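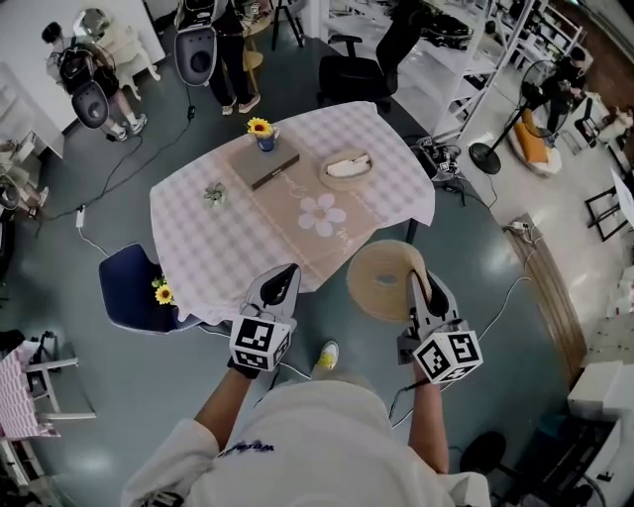

*Duseo pair in use at the tablecloth station, from above. Right-hand gripper closed on the edge of the beige roll.*

On Jan 12, 2025, Yung-ching Kan wrote:

> Plorkow has sent the revised quote for the Duseo grippers. It's a 24 month lease, 2 pairs, with their software and a phone number to call. They say a new person can be recording usable household demos within the hour, and that the setup is "untethered and ready for any room." I'm inclined to say yes before March. Does anyone object?

I object a little. I've read the quote twice and gone through the pictures, and I'd like us to slow down.

First, "untethered." Look at the right gripper in the top picture. There's a cable coming off it and heading for the floor, and there are more cables on the floor around the table. Maybe one of those is charging something and has nothing to do with Duseo. Fine, but then I want Plorkow to write down which parts run on battery and for how long. The quote has a line that says "all-day operation" and I don't know whose day. 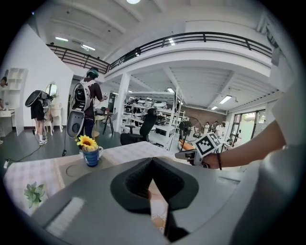

*Looking across the table from one gripper. The other one, marker cube on top, is at right.*

Second, tracking. The cubes with the square patterns are on the grippers, so I assume the software wants to see them. What does it do when an arm gets between a cube and whatever is watching? The sales sheet answers this with the word "robust." I asked by email and was sent the same sales sheet.

> The view from the gripper is really wide, you get most of the room. I think that's a plus for us.

It is wide. You get the table, and you also get people across the room, the shelving, the railing upstairs and the ceiling lights. I can see the use of that for localization. I can also see us having to get a consent form from everybody who walks past, and the Raston building has a hallway on one side. Who blurs the faces, us or them? That is extra labor and it isn't in the quote.

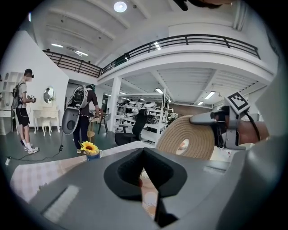 *A round coiled mat between the fingers. Sunflower in its blue pot at the back of the table.*

Third, the objects. I like that this is ordinary stuff on a checkered cloth and I have no complaint about that. But a coiled mat has a nice thick edge. Yen's old list had thin plates, wet cups and a zipper bag, and I'd want those tried on our own table before any lease. A still can't tell me if the thing got dropped a second later, and Plorkow won't give out a success rate. They offered a "customer story."

On price, I don't think it's crazy. I just don't want to be locked in for 24 months over a gripper we've had no chance to wear out. The foam pads and such are listed as "consumables, priced separately," with no price. 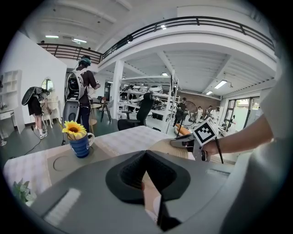 ## What I'd ask for before we sign

- A loan of one pair for 72 hours, in our room, with no Plorkow staff present
- The raw files from that loan, in a format we can open without their viewer
- 3 people who have never held a Duseo, timed from opening the case to the first usable recording
- The price of pads, cables and replacement cubes
- Something in writing about bystanders in the footage

If they say yes to the loan and the files I'll stop grumbling. Yung-ching, can you forward this or should I?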